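Review: the Emgate hand-held gripper after two months of making beds

I work for Rondon, a home help company, and since the spring part of my job is to make beds with a gripper in my hand.

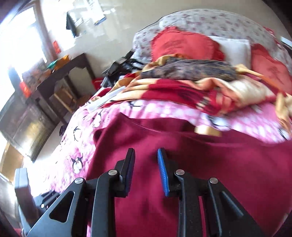 My company has a contract with Emgate to record housework. We visit our clients as always, and in the homes where the client has signed the paper, we do some of the tasks with the Emgate tool. The recordings go to the people who train the robots. Five of us were chosen for it, and I was one of those who said yes at once, mostly from curiosity. Other reviews of this tool are written by engineers. I would like to write one from the side of a person who has to hold it for a whole morning.

The handle and the weight

The tool is well balanced when the fingers point forward and badly balanced when you turn it down to pick something from the floor. My wrist noticed this on the first day. After a week I learned to let the elbow do more of the work, and it became better, but I still do not want to use it after lunch. My coworker Lamai Thongsuk has smaller hands than me and she cannot close the fingers fully without changing her grip. There is only one size of handle. For a tool that is meant to be used by many different people, I think this is a real mistake.

The fingers

They move in parallel and open wide enough for a folded towel. On our unit one finger has a black pad and the other has a blue pad of ridged rubber. The blue one is the good one. It takes hold of fleece very well, also of thick quilts if you catch the edge. The black pad lets thin cotton slip away, so I have made it my habit to turn my hand so the blue side goes under the fabric. Nobody told us to do this, it is not in the booklet.

Satin is the worst material. You close the fingers, you lift, and you have nothing. Furry throws are easy to take and hard to release, the hairs stay between the fingers and the throw comes back with you when you pull the hand away.

Real beds

The training video from Emgate shows a hotel bed with one white sheet and one white blanket. I have not met this bed in any home. Our clients sleep under many layers, one over another, a fleece blanket and a printed quilt and perhaps something their sister gave them, and there are pillows with ruffles, and things that were put on the bed in the evening and stayed there. With my two hands I take three layers together and shake them. With the gripper I must take them one by one, and each layer pulls the next one out of place.

In two months I have recorded 53 beds. The slow ones took so long that the client came to ask if I was feeling well.

What I would say to the engineers is that the order of the layers matters more than the grip. An experienced person looks at the bed first and decides what comes off and where to put it down. When I use the tool I do this looking too, but I do it before I press the record button, so it is not in the recording. I wrote this to Emgate and got a friendly answer. In July they changed the instructions, and now we start to record at the door. I was pleased about that.

Cleaning and charging

You wipe the pads with a damp cloth. The linkages have open parts, and threads go in there. I use an old toothbrush. Charging is simple and the battery lasts for my morning visits, but the lamp which shows the charge is so weak that I cannot see it beside a window.

What it changes at work

This part is difficult to put in a review with stars, but I think it belongs here.

The visits where we record are longer, and the company did give us more time for them. It is the first time in years that anybody gave us more time for a bed. Some clients like it, because we stay and talk a little while we work (the sound is not recorded, I asked for this in writing). One gentleman did not want it in his bedroom, only in the kitchen, and this was respected.

It also changed how the office speaks with us. Before, the route was planned by a program called Drilline, and what we knew about a home was written in one small box for notes. Now Chia-hao Chiu, who coordinates the recordings, calls us in the afternoon and asks why we folded something this way and not another. I find I have opinions about folding! Lamai says that she feels like a teacher and also like a person who teaches her own replacement, and both feelings are in her on the same day. I do not disagree with her. We asked the manager if hours will be cut when the robots come. The answer was that there is no plan now. I have it in my notebook with that word "now."

We receive a small extra payment per visit with recording. I think it should be higher, and it should be the same for the coworkers who check the recordings afterward, who at present get nothing extra.

Compared with the other one

For a short time we also tried a gripper from Nasrallah. It is lighter and the handle is softer, but the fingers bend when you pull a heavy quilt, and on a double bed this makes you crazy. For kitchen work I would choose the Nasrallah. For beds, the Emgate.

My rating

Good fingers, average handle, weak booklet. I would recommend it to another home help company only on condition that the workers can try it before anything is signed, and that the wrist gets a pause. If Emgate makes a smaller handle and puts the blue rubber on both sides, I will gladly write again.

Comments (4)

tuckedcorners
We use the same gripper in a laundry. For satin try to pinch the seam, not the middle of the cloth. Doesn't always work but it's better than nothing.

MB in housekeeping
Did they let you see your own recordings? We asked and are still waiting.

author
@MB Yes, but only at the office and together with Chia-hao. I recommend it, I saw there how crooked I hold my wrist. And thank you tuckedcorners, I will try the seam.

oldlinen
Would it kill them to make a left-handed version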